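The Second Count

Baltasar Mateos had 500 demonstrations and a policy that failed at the basket. It reached the rim and stopped, or it reached the rim and went straight through where the rim was, and the wire bent a little more each time.

He worked on it through August in the old Flevar building in Villalba. Patricio Herrera had the desk by the door and was supposed to be writing up the results.

"What do I put for the basket?" Patricio asked.

"Put that we're looking at it."

"I put that last month."

Baltasar went back to the recordings. He watched them at half speed with the sound off, eating crackers. A pair of hands, a pair of grippers, a metal cup. The cup went up, over and in. People were very good at it. He had done a lot of them himself and could tell which ones, because he breathed before he closed the fingers and the view rose slightly.

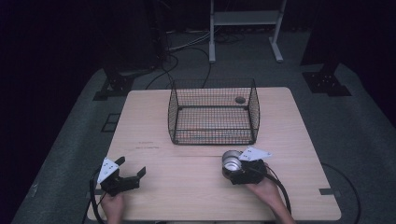
On Saturday he stopped looking at the cup and looked at when the hands slowed down. He wrote a short script that marked every pause longer than 300 milliseconds, and let it run while he went out for bread. When he came back there was a list. In 193 of the recordings the person had paused just before the basket. In the rest they had not paused at all.

He called Patricio, who was at his sister's.

"There are two ways of doing it," Baltasar said. "Some people stop and check the rim. Some people just go."

"Which is right?"

"Both. But we trained on them together, so it learned something in the middle. It half stops."

Patricio was quiet. A child was shouting behind him. "So split them," he said.

They split them. Baltasar trained one policy on the pauses and one on the rest, and named the first one Ivon, after the street he lived on. The second one he didn't name. It still hit the rim. Ivon came up to the basket, waited and put the cup in. It did that seven times before Baltasar sat down.

He thought he should feel something larger. Mostly he was thinking about the demonstrations where he had breathed in, and he opened the list to see which side they had fallen on. They were all in the second group. He had never once stopped to check.

On Monday Patricio wrote it up for the people in Cidatton. He wrote that pausing was a separate strategy – he crossed out "hesitation" twice – and that the data should be sorted by it before training.

"Do you want your name first?" he asked.

Baltasar was straightening the basket with a pair of pliers. He said he would have to think about it, and went on bending the wire.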